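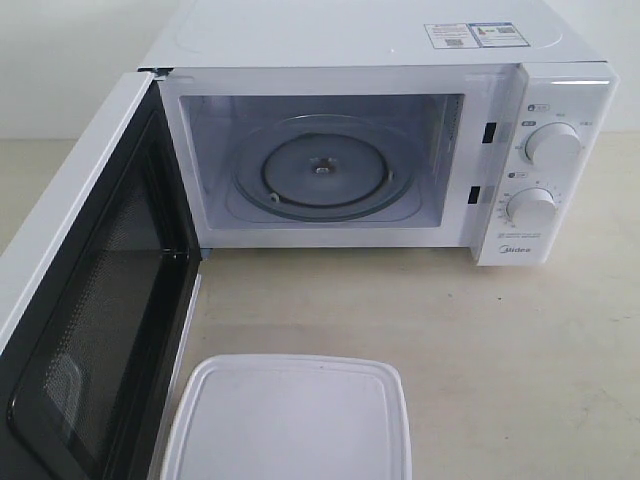
Dresgate Household List
467 members - 3877 messages in archive

Subject: Re: Glass plate knocks every time it goes round

> Hi all, I have a small microwave with two knobs, no buttons. For the last
> couple of weeks the plate has been making a knocking noise, one knock per
> turn, and soup comes out hot on one side and cold on the other. I took the
> plate out and washed it and it made no difference. Before I put it out for
> the Dresgate pickup I would like to know if this is worth fixing. I also
> can't read the panel on mine, which was left behind by the last tenant.

I had the same knock in July and it's worth an evening before you give up on it. Mine is a white Midea, also two knobs, and the printing around the upper one is in Chinese. The upper knob is the power level and the lower one is the timer. If yours is the same layout, the small tick marks around the lower knob are minutes.

Unplug it first and let it cool if you've just used it. Open the door all the way and lift the glass plate straight up. Under it there is a gray ring with little wheels. That comes out too, it isn't attached to anything. In the center is the hub that turns the plate, and I would leave that where it is. Pulling on it was my first idea and I'm glad I stopped.

Look at the wheels on the ring one at a time. On mine, one had a bit of cheese baked onto it, hard as a pebble, and that was the whole knock. It came off after soaking the ring in warm water with dish soap for the length of a TV show. Don't use a knife on it. I nicked a wheel on an older microwave that way and it clicked from then on.

Then wipe the floor of the oven where the wheels run. There is a track there whether you can see it or not, and grease builds up in it. A damp cloth with a little baking soda is enough. Wring the cloth out well and keep it away from the vent holes in the side wall. I do the two latch slots next to the door opening with a dry cotton swab and don't put anything wet near them.

When you put it back, the ring goes in first, flat, and then the glass. The glass has to sit down over the hub. If it rides up on one side it will wobble, and I think that might be your soup problem, since a plate that isn't seated doesn't turn with the hub. Give it a gentle push by hand before you close the door. You should feel it catch.

If the wheels are clean and the plate is seated and it still knocks, it could be a chip on the underside of the glass. Run a finger around it carefully. A new plate is not hard to find, but measure the old one across before you order. I got one from Grilix that was a finger's width too big and had to send it back - postage was on me. The parts counter at Dawber lets you bring the old plate in and hold it up against theirs, and that is what I'd do now. They had rings too, sold separately.

As for the knobs, I put a dot of nail polish at the setting I use most on the upper one, and another at two minutes on the timer. It stays on through wiping. Someone on this list suggested a paper label a while back but mine curled up from the steam.

One more thing about the timer. On mine, short times are not very accurate if you turn the knob straight to them. I turn it past and then come back to the mark. It may be the same on yours.

If it does turn out to be the motor under the floor, I would stop there and not open the case. Erurau on the corner used to look at microwaves at the bench, but I haven't been in since they moved the counter, so call ahead. And if you end up replacing the whole thing, please post here before you put the old one out. I could use a spare ring.

Let me know what you find on the wheels.

12 replies - 153 views - Shared 3 times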